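Maintenance of Small Cells, Handout 5: The Two-Arm Table

Revised 10th February. Replaces the November handout, which had the arms the wrong way round on the drawing. If you have a copy of that one, please recycle it before you believe it.

The cell for this session is the band-sorting table. Two arms face each other across a wooden top, with a basket for rubber bands. The job sounds like a punishment for office juniors. It is a good one for teaching all the same, as a rubber band has no proper shape and will show up a badly set gripper faster than any test block.

Before you start

Read the log sheet from the previous group. If it says "fine", assume nothing was checked. Then walk round the table once with your hands in your pockets and look at the cables. A cable wants enough slack for the arm's full reach and no more. Too little and it pulls at the wrist. Too much and it finds its way into the fingers, where it will be sorted with the bands.

The Preltance checklist, in order

Power off at the wall. Base bolts on both arms, by hand first, then with the key. Rails and braces: push the corner of the frame and watch whether the far corner follows. Finger pads: wipe, then look for grooves. Power on, both arms to rest, wait for the status light. Run each arm alone before you run the pair.

The cell at work, from the table views and from low down by the basket:

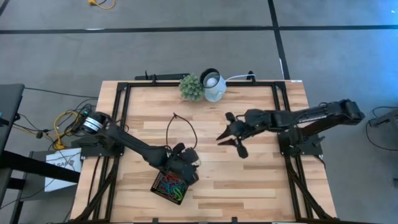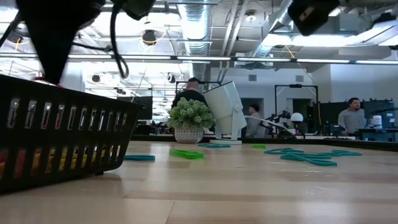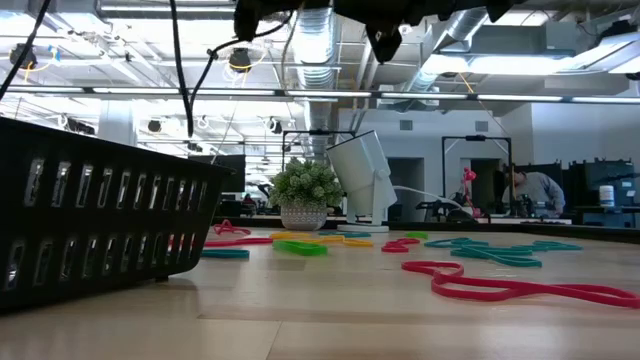
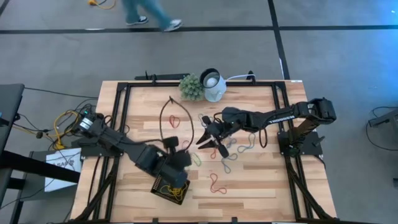

Setting the drop height

Most of the trouble in this cell comes down to one number. The gripper should let go 74 mm above the table top, measured from the fingertips with a steel rule and with the arm held in position. Lower than that and the fingers catch the rim. Higher, and the bands bounce, which is funny for the first dozen. Take the measurement 3 times and write down all of them, including the one you don't like.

Pads and wear

Finger pads are changed at 3,000 cycles. The Ogunleye notes in the library allow longer, but they were written for blocks, and blocks don't stretch. Change both pads on a gripper together. A new pad facing an old one will hold a thick band perfectly and let a thin one slide out sideways.

Known fault: Nullent

Nullent is our name for the fault where the gripper closes on nothing and reports success. Clean the pads, zero the gripper, try again. If it happens over 2 times in a run, stop and check the zero position against the card. Do not turn up the grip force. Every group turns up the grip force.

For next session

Each pair hands in one completed Wanenora sheet: cable check, drop height, pad cycles, faults. Bring your own steel rule. The lab set has been borrowed down to a single rule, and its first few millimetres are missing.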